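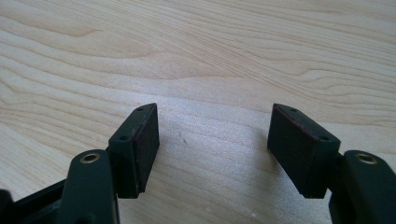 What does the Kutell handheld kit measure during a demonstration?
It logs jaw opening, tool position and a wrist view for each hand, on one shared clock.

Print this page | E-mail this page

Unit 4 handout: Reviewing a demonstration kit
K. Veres, February revision

4.1 Scope. We compare the Kutell kit with the older Pichler set on setup time, data loss and handling of soft goods. Price is left to Unit 5.

4.2 Calibration. Close the jaws fully, zero the reading, open to the stop, save. Repeat for the second tool. Record both values on the bench sheet before any trial. 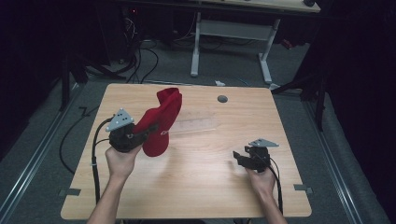
4.3 Soft goods. Fabric is the hardest class in this review, as its shape changes with every grasp. Score a grasp by where the jaws close and how much cloth hangs free. With the red sock held in the left tool and the right tool empty and open, write "single hold, left". Cable routing is scored separately; both tools are wired, and a cable lying across the work area loses one point.

4.4 Wrist view. At close range the held cloth can cover much of the view. Mark such stretches "occluded" and keep them in the file.

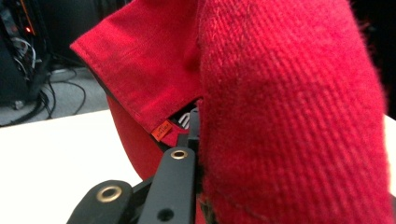

Do not trim them by hand. The Arkesen viewer filters on the mark, and trimmed files lose sync with the jaw log. Our set has 2,277 trials, of which 251 carry the mark.

Filed under: Course Materials > Robotics > Kit Reviews

Comments (3)

Piroska Katona: Does 4.2 apply after swapping finger pads?
K. Veres: Yes, both tools.
eton_lab: Jaw log drops at trial 700 on our copy. Reloading fixed it.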